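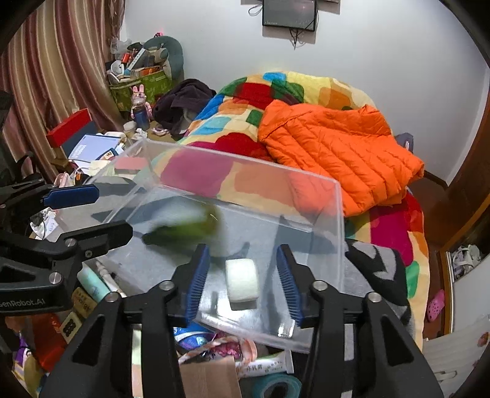

2 min read

Linen closet and spare room check, Burkirham house
Checked 11/12/2024 by Ánh Lò

I do this list twice a year, once in June and once before the holiday guests show up, and I type my comments in as I go so forgive the rambling!

Smoke alarm in hallway: OK. Pressed the button, it screamed, the dog left.

Smoke alarm in spare room: REPLACE BATTERY. It chirped the whole time I was in there. I have a spare one in the kitchen drawer (I think).

Window lock: OK, a bit stiff. A drop of oil wouldn't hurt.

Radiator clearance: FAIL, then fixed. The bed had crept up against it again – I pulled it out 18 inches and put felt pads under the legs.

Outlets and cords: one FAIL. The Zurkance lamp has a cracked plug, so it's unplugged and tagged until I get to the store. Please don't use it, even just for a minute.

Storage bins: OK. No cracks in the lids, nothing stacked higher than my shoulder. I like clear ones for this room, you can spot a moth before it gets comfortable.

Closet shelf brackets: 5 checked, one loose screw tightened.

Damp: meter said 58 percent humidity by the outside wall. Higher than I'd like, so the door stays open and I'll look again next week.

Rug: still slides. New grip pad ordered from Murnanell.

Still open: battery, lamp plug, rug pad.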